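Mindus、「最後の」再結成公演を発表 三度目のさよならをどこまで信じるか

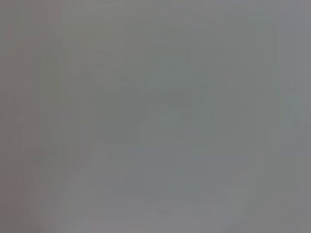 灰色の濃淡、左端にわずかな赤み

ヘヴィメタル・バンドのMindusが、地元Stumthorpeで再結成公演を行うと発表した。所属レーベルのCourtoisが日曜の夜に公式サイトへ載せた告知によれば、開催は7月、演奏時間は90分、そしてこれが「本当に最後のステージ」になるという。

「本当に」の三文字には、長く追ってきたファンほど引っかかるのではないか。Mindusが最後を名乗るのは三度目である。一度目はオリジナルのギタリストが抜けた直後の解散ツアー、二度目はその数年後の「お別れの一夜」と題した公演だった。お別れの一夜は好評につき追加日程が組まれ、結局は一夜で終わらなかった。ライヴ盤も二種類出ている。曲目の違いは終盤の一曲だけで、両方買った人間としては今でも少し納得がいかない。

今回の目玉は、代表作『Enside』の全曲再現だという。発売から35年になるのに合わせた企画で、告知では「当時の編成と当時の音で」とうたわれている。

この一文が気になる。『Enside』の録音に参加した五人のうち、告知に名を連ねているのは二人しかいない。ヴォーカルとベースである。残る三人については「信頼する仲間たち」とあるだけで、誰が叩き、誰が弾くのかは書かれていない。レーベルに問い合わせたところ、返ってきたのは「追って発表する」という短い文面だった。当時の編成という表現の意味についても尋ねたが、そちらには回答がなかった。ツインギターが五人編成のまま維持される、という程度の意味なら、たしかに嘘ではないのだろう。

音のほうはどうか。『Enside』は全9曲のアルバムで、荒っぽいリフと、やたらに高い位置で歌われるコーラスで知られる。三曲目の終わりの長い叫びは、発売の翌年のツアーですでに半音下げて演奏されていた。二度目のお別れ公演ではキーがさらに下がり、サビの大半を客席に歌わせている。ライヴ盤で聴けば一目瞭然、というか一聴瞭然で、歌っているのはほとんど観客である。それはそれで盛り上がるのだが、「当時の音」と呼べるかどうかは別の話だ。

演奏時間の計算も合わない。アルバムの収録時間は一時間に届かず、90分の枠にはかなりの余りが出る。残りを初期の曲で埋めるのか、新曲をやるのか、ベースとドラムのソロで延ばすのか、告知には何も書かれていない。新曲については、数年前の取材でバンド側が「アルバム一枚分はある」と話していたものの、その後一曲も世に出ていない。今回の会場で初披露という噂が掲示板に流れているが、出どころをたどると、同じ人が名前を変えて書いているようにしか見えなかった。

もう一つ目立つのが特別席の扱いだ。一般席とは別に143席の特別席が用意され、終演後の記念撮影と、復刻版『Enside』のアナログ盤が付く。Courtoisはこの復刻盤を「オリジナル・マスターからの初の復刻」と紹介している。ところが同じレーベルは、以前に出したCDの帯でもオリジナル・マスター使用を売りにしていた。アナログ盤としては初めて、ということかもしれない。そう書いてあれば済む話である。特別席の価格は本稿の時点で明らかにされていない。

もちろん、悪い話ばかりでもない。Stumthorpeでの演奏はバンドにとって久しぶりで、地元の古いファンには遠出をせずに観られる機会になる。前座には地元の若手が二組入るそうだ。どちらも普段は小さな会場で活動しており、これだけの客の前に立つことはめったにない。『Enside』の後半、とりわけ七曲目の遅くて重い展開は当時からほとんどライヴで演奏されておらず、全曲再現が言葉どおりに行われるなら、この曲だけでも足を運ぶ理由にはなると思う。曲順を崩さずにやるのかどうか、そこも確認したかったが、やはり返事は「追って発表する」だった。

ファンの反応は割れている。掲示板では「どうせ来年もやる」という書き込みのすぐ下に「それでも行く」が並び、しばしば同じ人が両方を書いている。ライヴ録音が行われるのかを気にする声も多い。三種類目のお別れライヴ盤が出る可能性について、Courtoisは否定も肯定もしていない。

前回の追加日程は、最初の公演が売り切れた翌週に発表された。急いで高い席を押さえたあとで、もっと良い席が後日の公演に出てきた、と怒っていた人は少なくない。今回の告知には「追加公演の予定はございません」と明記されている。ただ、この文も前回の告知にまったく同じ形で載っていた。

一般席の先行受付は公式サイトで行われ、申し込みは一人二枚まで。開演は午後七時の予定で、参加メンバーの全容は受付開始後に発表されるという。順番が逆ではないかと思うが、払い戻しの条件を読むかぎり、出演者の変更は対象に含まれていない。申し込む場合は、その欄まで目を通しておきたい。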